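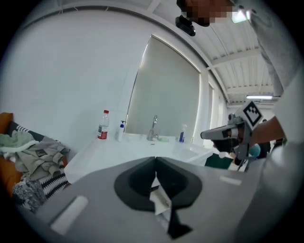
KITCHEN ROSTER AND OTHER BITS

Quick one this time, I'm typing between shifts and the printer closes at noon. Apologies in advance for spelling.

Posted 18/07/2026

Roster for the hall kitchen runs from now to the end of August. Copy on the noticeboard, another on the inside of the pantry door. If your name is on it and you can't make it, swap with someone and cross it out IN PEN. Pencil rubs off. We had two people turn up for the same soup lunch last month and none at all for the next one, and Imke ended up doing the lot in her good shoes.

Soup lunch stays at noon. Doors from half past eleven for those who like the seats by the heater. Pea and ham first, then pumpkin, then whatever Sieglinde feels like, she has a barley one she's been threatening us with. Vegetarian pot every time, ask for it at the hatch, it's kept back. Gold coin as usual. More if you can, less if you can't.

Washing up. Sorry, got to mention it. Cups are going back in the cupboard with tea rings in them. Bit of bicarb and a proper scrub does it. Tea towels go home with whoever is last on the list and come back clean, not in a plastic bag three weeks later. Amber is short nine tea towels, mostly the blue check ones. Have a look in your car boot.

Don't tip fat down the sink. There's a tin for it. Ask Ida what the plumber's bill was if you need convincing, she will tell you, at length.

THE NEW URN

The old Kasow finally went. Theda tried a new element, then a new switch, then gave up and it's gone to the tip. We got a Zendetti off a cafe that was closing, paid 300 dollars, which included a box of teaspoons we didn't ask for. It does 60 cups. Takes a good while to come to the boil so PUT IT ON FIRST, before the chairs, before you take your coat off. Fill to the line inside, no higher, or it spits out the lid.

Turn it off at the wall when you leave. The light on the front goes out when it's hot enough so you can't go by that.

PLUM JAM, AGAIN

Thanks to everyone who dropped jars off. We now have plenty of jars. Please stop bringing jars. Lids are another matter, we need lids, the gold screw ones that fit the middle size. Rusty ones are no use to us.

Szczepańska plums are going in the late summer batch if the tree behaves. (That's what we call them, after the old lady who had the corner block and let us pick. No idea what the real variety is. Small, dark, sour as anything off the branch, wonderful cooked.) Last season's batch came to 117 jars and they were gone by the second market, so anyone who wants some put by had better tell Imke early. She has a list. She won't be talked into holding back more than two per houshold, don't try it.

Somebody asked for the recipe. Equal weights plums and sugar, bit less sugar if they're ripe. Juice of a couple of lemons. Stones in, they float up and you skim them off. Slow until the sugar's melted, then hard boil, and stand there with it. Saucer in the freezer to test. If it wrinkles it's done. Do not answer the phone.

MARKET STALL

Next one is in August, first market of the month, same spot by the library ramp. Set up from seven. We need:

Two people for the early start, one with a ute or a roof rack
Someone to do the float and the cash tin
Cakes, slices, anything with a label on it. Ingredients have to be listed, council checks now
A second trestle. Ours has a leg that folds when it feels like it

Sieglinde can't do the lifting this time, she's had her shoulder done. She is happy to sit and sell and she's better at it than the rest of us anyway.

Prices same as before. Slices two dollars, loaves 10 dollars, jam when we have it. Please don't knock things down at closing time, leftovers go to Sidemari House for their supper and they're always glad of them.

THANKS

To Theda for the gutters. To the high school kids who moved the piano, and moved it back when it turned out to be on the wrong side of the fire door. To whoever left the lemons on the step, two bags, no note. They went into the cordial and there's a bottle in the fridge with "LEMON PERSON" on it if you want to claim it.

Also to Amber for doing this newsletter four years running before I got hold of it. I understand now why she looked tired.

LOST AND FOUND

One grey cardigan, wool, leather buttons. One casserole dish with a lid, white, no name. One lid, glass, no dish. Reading glasses, three pairs, in the drawer with the matches. A child's gumboot, left foot. A library book about bees, well overdue, I've rung them.

Anything not claimed by the end of August goes to the op shop, except the gumboot which I suppose goes in the bin.

PUT YOUR NAME ON YOUR DISHES

See above. Masking tape on the bottom, initials, done. It survives a wash or two.

OTHER DATES ETC

Craft table is on as normal in the small room. Bring your own scissors, ours have been used on wire.

Choir is having a break, back when Ida's over her cough.

Blood pressure checks after the second soup lunch in August, the nurse brings her own chair. No need to book.

Hall keys: there should be four, there are three. Check your hooks please. If I have to get the lock changed it comes out of the heater money and you'll all be cold.

Next newsletter when I get to it. Items to me on paper or by email, not on the phone while I'm driving. Lids to Imke, tea towels to Amber.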